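Rideshare pickup at Lullard station — where do you wait now?

Posted in April by Rangi Gilchrist

They've fenced off the old curb and my driver circled twice last night. Is it the Holley Street side now?
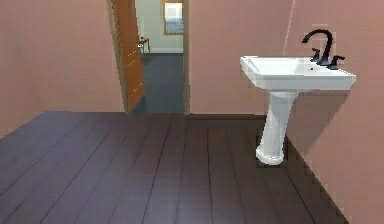 I had two bags and a cranky kid, so I gave up and took the 10 bus. 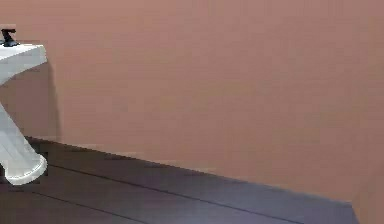
REPLIES

Tidus
Holley side, I think? Ask a guard.
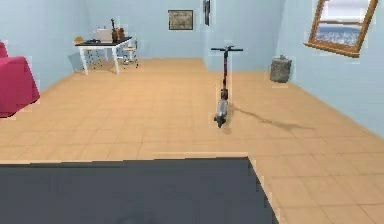 Electric kick scooter, tiled floor

Waaka
Go out Exit 2 and turn left — the bay is past the taxi line. Type 2573 in the app's pickup box and it drops the pin for you.

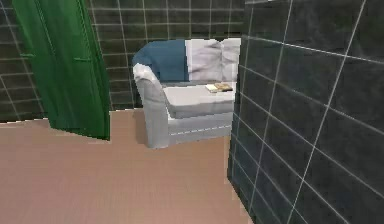
Vimala Namboodiri
Page moderator

Waaka's right. Taxis still use the front.

Comments
"Worked at 6 a.m., thanks!"
"No shelter there, bring a coat"

Contact us | Back to top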